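Grasthorpe's free flu shot clinic is back, and what a first day it had! Nurses gave 314 shots on Wednesday, the busiest opening the county health office has seen at the old Brindden ferry terminal.

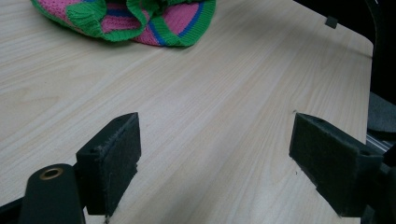 ## Walk-ins welcome

No appointment, no insurance card — just show up between 9 a.m. and 6 p.m. through the end of September.
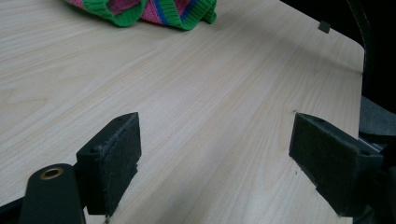
"People were lined up before we had the doors open, and they were cheerful about it," said Nerea Requena, the lead nurse.

Another 561 doses arrive next week, including the high-dose version for older adults.
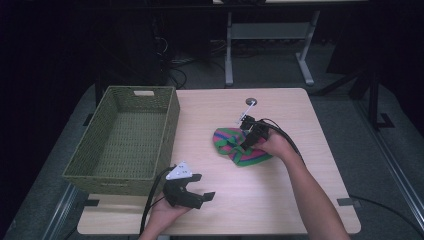 Abilio Esteban, 84, got his shot and stayed on to chat. A second site opens soon at Grollov Elementary.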